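Games Writing & History, handout for session 3
Updated Aug 10, 2024

Topic: save systems, and what they do to the player

Read this before the seminar. Slides are thin this time so most of it is in here.

1. Where saving came from

Arcade games had no reason to save. You paid, you played, you lost. High score table was the only memory, and often gone when the machine was switched off.

Home machines change that. Longer games, same player coming back the next evening. Two early answers:
– passwords. Cheap, no extra hardware. Game packs your progress into a string of letters and you copy it down. One wrong letter and it's useless.
– battery saves. Small bit of memory on the cartridge, kept alive by a battery. Costs more to make. Battery dies in the end and the save goes with it.

Cassette and disk games could write to the tape or disk, slowly. Bring your own examples, please, last year everyone brought the same one. 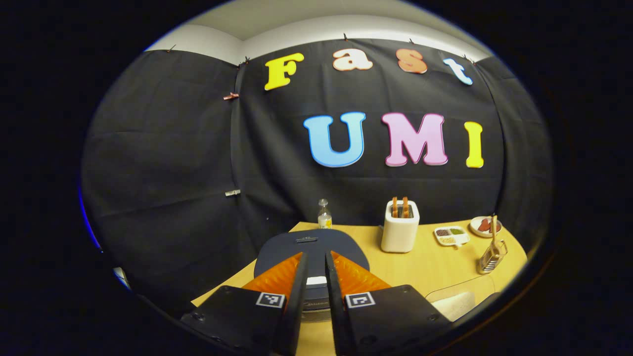
Letters on black cloth, bottle on the table.

2. Save points v. save anywhere

Save point = designer picks the place. Save anywhere = player picks.

Save points make the stretch in between matter. You are low on health, you don't know how far the next one is, so you slow down and listen. A lot of horror leans on this. Downside – replaying the same corridor, the same unskippable scene before the same boss.

Save anywhere is kinder to people with jobs and children. Also lets you undo every bad choice, which can flatten a story. We'll argue about this in the seminar, so pick a side beforehand.

Middle ground: limited saves. Our case study is Domon, the short adventure you got with the course pack. Whole game gives you 10 saves, spread over some 200 rooms. Most people hoard them and finish with a few left over. Ask yourself why. Note too where the game puts its worst jumps compared with where you last felt safe enough to save.
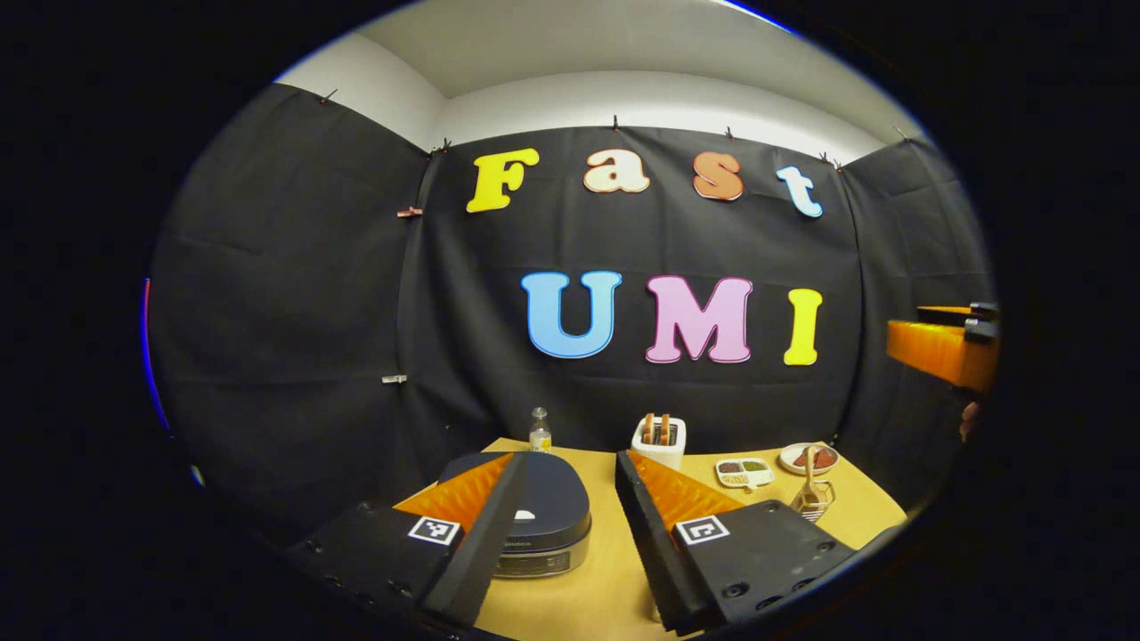

3. Autosave

Now the default nearly everywhere. Player mostly stops thinking about it, until it saves half a second before you die. Things to look for when you play:
– is there an icon? does it tell you when it last saved?
– how many slots does it keep, one or several
– can you go back before a big choice

Second case study, Kinov. Single slot, overwrites itself after every conversation. So you live with what you said. Students tend to hate it for an hour and then defend it in there essays. Play at least to the ferry.

4. Terms you need

Checkpoint – a place you restart from after failing. May not survive quitting.
Hard save – written to storage, still there tomorrow.
Quicksave – one button, usually one slot.
Save scumming – reloading until you get the result you want.
Permadeath – save is deleted when the character dies. 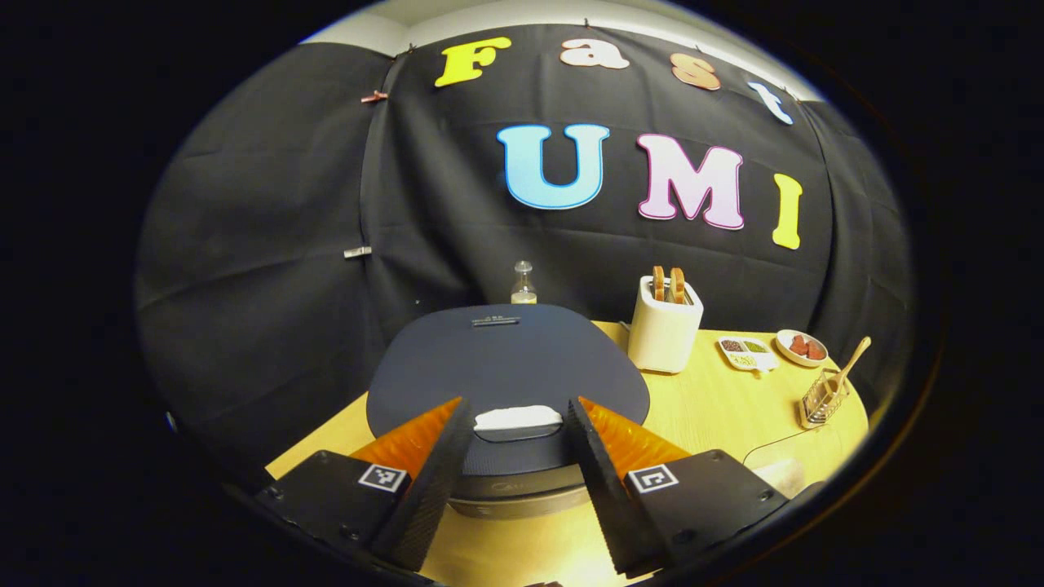

Fast UMI letters, table in front.

5. Reading and task

Benítez, chapter on failure and repetition. Skip the section on lives, we did that in March. The Hostwood reader has a shorter version if you cant get the book, start at page 307.

Task: play one game with save points and one with autosave, an hour each. Keep a log. Write down every time you save or notice the game saving, and what you did straight after. Did you take more risks? Bring the log on paper, typed or handwritten, doesn't matter.

Essay titles go up after the seminar. Questions about Kinov running on older laptops – try the low graphics setting first, then email.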